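Color-coding your keys sounds like a fix. Is it?

Araceli Aguirre has been selling people on organized keys for long enough to have an answer ready for every objection. I brought a few anyway.

Her pitch is simple. Every key gets a color. Green for one door, red for another, and you stop standing on the porch in December trying each one in turn. Aguirre looks after keys for Lins, a small property office with 54 units, and she says the old system was a drawer.

"A drawer and somebody's memory," she says. "Then that somebody went on vacation."

Fair enough. But a plastic tag costs next to nothing and falls off just as cheaply, and I have thrown out plenty of them. Aguirre doesn't argue the point very hard. She says she went through three brands before settling on one, and that the color matters less than people think.

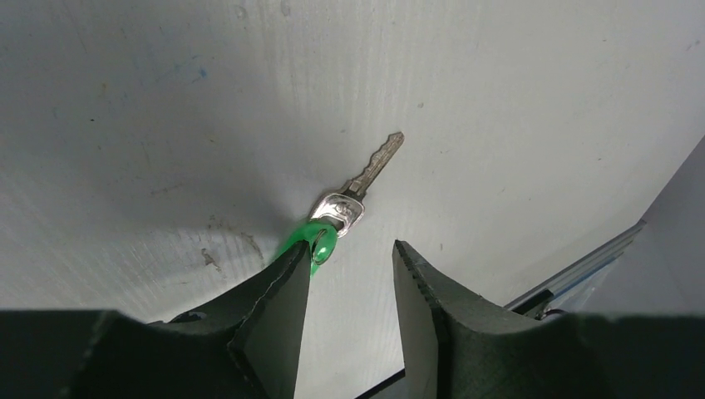

"You pick a color and you write it down," she says. "If you don't write it down, you have a green key. Congratulations."

So where is it written down? In a notebook, which she keeps in the office. I asked what happens if the notebook goes missing, and she told me there was a copy. I asked when the copy was last updated. She thought it was spring.

The other half of her method is the ring. Aguirre likes big split rings and numbered metal plates, the kind you associate with school janitors. Her coworker Heloísa Coutinho can't stand them.

"I break a nail every time," Coutinho says. "And then you have this lump in your coat."

Aguirre's reply is that the lump is the point, and that in 4 years she has lost one set. Coutinho remembers two. They went back and forth on this for a while and I couldn't get a straight count out of either of them. 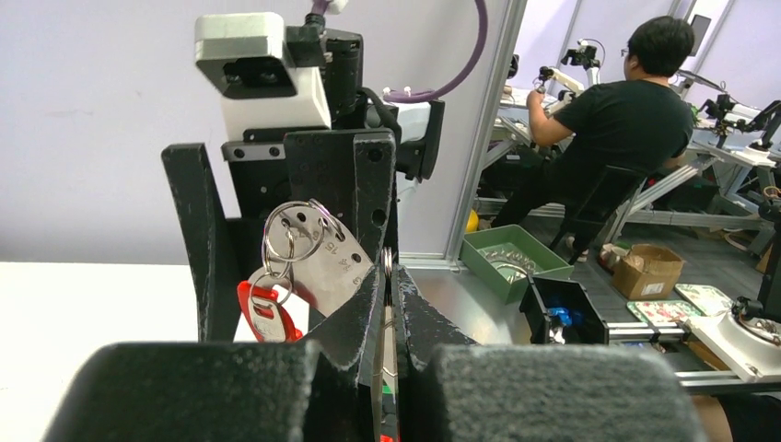

Numbers have their own trouble. A number stamped in metal stays put when the tenants, the locks and the doors all change, and over time it can end up meaning something only Aguirre knows. She grants that. Her answer is to retire a number when its lock is replaced, which has taken her list up to 141 for those same 54 units.

"It's a long list," she says. "I never said it was short."

I asked whether a person with 5 keys at home needs any of this. She took longer over that one than I expected.

"Tag the two you mix up," she said finally. "Leave the rest alone."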